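Jistovel bimanual handling study: frequently asked questions

What is the study about?
We are testing whether a two-arm policy handles clear, deformable objects better when it is trained with wrist views as well as the head view. Transparent plastic is the hard case. Creases and highlights move whenever the viewpoint does, and depth estimates tend to fall apart.
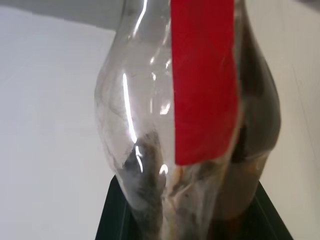 How much data did you use?
The full set is 1447 demonstrations, all teleoperated. We held back 240 for evaluation and never trained on them.

Did the wrist views help?
Yes, mostly at the grasp. Over 600 trials, the head-only policy failed 56 more times than the combined one. Most of those failures were on clear items — coloured caps and labels gave both policies something to track.

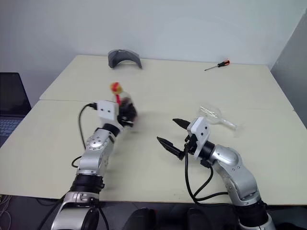
Handovers between arms were a different story, and we saw no clear gain there. Samer Farah is looking at whether the receiving arm needs its own grasp labels.

Can I get the data?
Write to Rawan Obeidat at the Sidbridge lab. We expect to release it in February.

Related
Calibrating wrist cameras at Sidbridge
Notes on teleoperation latency
Stanell gripper tests: results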